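Takeo adaptive fingers vs. plain parallel jaw, is the sim comparison worth anything?

Posted in: End effectors and tooling 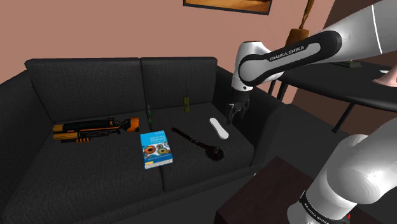
gantrygoat wrote:
I've been going back and forth on whether to put the jointed fingers on our Franka or stay with the parallel jaw we already own. The Takeo set is quoted at $3,050 with the flange adapter, and before I ask for that I wanted some numbers, so I ran both in sim over the same layouts. The sofa layouts are the ones I care about, with soft-looking seats, thin things and fat things mixed together, and nothing standing at a nice height. The thick blue book lying over the seam between the cushions is the one I expected to hurt both grippers, and it did. The walkie-talkie standing near the backrest was easy for either. 200 attempts with the fingers, 200 with the jaw, same planner, same seeds. Fingers came out ahead by a good margin on anything rounded and lost slightly on flat stuff. Jundeo did the scene export and I didn't touch the contact settings. Should I believe any of this?

kettlebit wrote:
No.

Longer version: you compared two contact models. A jointed finger in sim closes until the solver says stop, and whether the linkage wraps or just jams depends on joint stiffness values that somebody typed in. Did you measure those, or did they come with the model?

gantrygoat wrote:
Came with the model. I know. But the jaw's values also came with its model, so it's at least equally bad on both sides?

kettlebit wrote:
It isn't equally bad. A parallel jaw has one degree of freedom and it's hard to get badly wrong. The linkage has a lot more room for error, and in my experience the error flatters it.

Tamás Csizmadia wrote:
I'd push back a little on this. We ran a set of similar fingers for most of a year on a different arm, and the ranking from sim held up even though the success rates didn't. The sim said fingers beat jaw on rounded objects, and on the bench they did, by less. If the question is only "which one", I think you can use it. If the question is "how often will it drop things", throw the numbers out.

kettlebit wrote:
One case where the ranking held is one case. What was on your bench? If it was mugs and fruit, then sure.

Tamás Csizmadia wrote:
Mostly bottles and tool handles, so yes, kind to fingers. Fair point. We never tried a book lying flat.

marrowfat wrote:
The book is what I'd look at first. How thick is it compared with the jaw opening, and which way did your planner approach? From straight above with a jaw, you're trying to span the cover, and on most books that's a no. If it was grabbing the spine or page edges from the side, the fingertips have to push down into the cushion, and I'd bet money your cushion is a rigid mesh.

gantrygoat wrote:
Rigid mesh, correct. It looks like fabric and behaves like a countertop. Most of the book attempts were from the side and failed on collision with the seat before the fingers closed at all.

marrowfat wrote:
Then your "lost slightly on flat stuff" result says nothing about the fingers. You measured how tall the fingertip is.

gantrygoat wrote:
Ouch, but OK. What about the long brown brush-looking thing in front? Fingers did very well on that and the jaw kept letting it rotate.

marrowfat wrote:
That one I half believe. Holding a long thing away from its balance point with two flat pads is a known pain, and more contact helps. But check where the model puts its center of mass. If every object has uniform density, a skinny handle with a fat head will be off one way or the other.

kettlebit wrote:
Also check the pad friction. The Erdem jaw model shipped with something absurdly low for ages, and people kept publishing charts about how bad jaws are.

gantrygoat wrote:
Just looked. It's the Erdem file, and it's the old value. I feel a bit sick.

Tamás Csizmadia wrote:
Raise it to match whatever the fingers use and run it again before you do anything else. My guess is that the gap on rounded objects shrinks and doesn't vanish.

kettlebit wrote:
My guess is that it vanishes.

odd_flange wrote:
Can I ask why nobody has mentioned cost? Jernard sells replacement soft pads for the standard jaw. We paid $855 for ours with two spare sets, and they fixed most of our slipping on round parts. They wear quickly - we swap them more often than I'd like - but it's a lot less than a whole new gripper with linkages to break.

marrowfat wrote:
Pads won't help with reach though. If the thing is near an armrest, like that white one in the picture, a wide jaw body is going to bump the sofa before the pads matter. I'd want to see finger clearance there, and that much sim does get right.

gantrygoat wrote:
That was one of the better results for the fingers, for what it's worth. OK. Plan is to fix the friction, rerun both, and leave the book out of the totals until I have a soft seat. I'll also ask whether Takeo does loaners.

kettlebit wrote:
They do, but you pay shipping both ways. I'd take a loaner and an old couch over another thousand sim runs. Post the rerun even if I'm wrong.

gantrygoat wrote:
Will do, probably in July. The cluster is booked until then.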